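Schwarze Kleidung zusammenlegen: so mache ich es auf dem Bett

Eine Anleitung aus der Reihe »Wäsche ohne Eile«
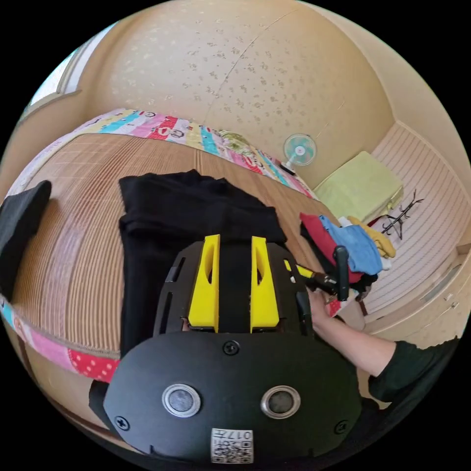 Schwarzes Kleidungsstück, auf der Bettmatte ausgebreitet, die obere Kante wellig und zusammengeschoben.

Wer wie ich viel Schwarz trägt, kennt den Moment, in dem man vor dem Wäschestapel steht und nicht mehr weiß, was oben und was unten ist, was Hose und was Pullover. Ich habe jahrelang alles irgendwie übereinandergelegt und in den Schrank geschoben, und morgens habe ich dann gesucht (und geflucht, das gebe ich gern zu). Seit ich mir für das Zusammenlegen eine feste Reihenfolge angewöhnt habe, geht es viel besser, und ich mache es sogar ganz gern, meistens abends gegen acht mit dem Radio nebenher.

Was ihr braucht

Eigentlich nur eine Fläche, auf der ein ganzes Kleidungsstück Platz hat. Ein Tisch geht, aber mir ist das Bett lieber, und zwar mit einer gewebten Matte über dem Laken. Auf der weichen Matratze allein sinkt der Stoff ein, und jede Falte, die man glattstreicht, kommt an anderer Stelle wieder heraus. Eine Matte mit feinen Rippen gibt etwas Halt, und wenn sie Streifen hat, umso schöner, die kann man als Linie zum Ausrichten benutzen. Meine stammt aus einem kleinen Laden namens Hekura, den es leider nicht mehr gibt. Auf einem bunt gemusterten Laken sieht man zwar schwarzen Stoff auch gut, aber das Muster lenkt beim Ausrichten furchtbar ab.

Dazu Licht, und zwar von der Seite! Bei schwarzem Stoff verschwinden die Falten unter einer Deckenlampe fast völlig. Ich stelle die Nachttischlampe so hin, dass sie flach über die Matte scheint, meine hat 800 Lumen und das reicht gut.

Ausbreiten

Das Stück erst einmal locker hinlegen, den breiten Teil vom Körper weg, und noch gar nichts zupfen. Dann sucht ihr die obere Kante. Die ist nach dem Waschen gern wellig und zusammengeschoben, besonders bei einem Gummibund. Mit beiden Händen von der Mitte nach außen ziehen, ganz sachte, bis sie einigermaßen gerade liegt. Dicke Querfalten hebe ich an und lasse sie neu fallen, das Plattdrücken bringt da gar nichts.

Danach die langen Seiten. Eine davon legt ihr an einen Streifen der Matte an und streicht mit der flachen Hand von oben nach unten. Was über die Bettkante hängt, zieht ihr bitte vorher hoch, sonst rutscht euch das Ganze beim Falten langsam davon.

Falten

Hosen: ein Bein auf das andere, den Schritt nach innen schlagen, dann vom Saum her bis kurz unter den Bund und noch einmal zur Hälfte.

Oberteile: Vorderseite nach unten, die Seiten zur Mitte, die Ärmel gerade nach unten legen, dann in Dritteln hochklappen.

Mein Freund Gil-soo Yeon rollt seine Hosen, das spart im Koffer Platz, aber im Schrank finde ich gerollte Sachen unpraktisch, da kullert mir alles durcheinander. Probiert es ruhig aus, wenn ihr tiefe Schubladen habt.

Stapeln

Immer nur eine Sorte pro Stapel, mit der runden Faltkante nach vorn. Mein Schrankfach ist 76 cm breit, da passen drei Stapel bequem nebeneinander, und ganz links liegen immer die Hosen. In jeden Bund habe ich ein Stückchen farbiges Garn genäht, Rot für die warmen, Weiß für die dünnen. Das fühlt sich beim ersten Mal albern an, spart aber im September, wenn man beides braucht, eine Menge Sucherei.

Fusseln bürste ich erst ganz zum Schluss ab, am fertigen Päckchen und nur oben. Den Rest mache ich, wenn ich das Teil anziehe.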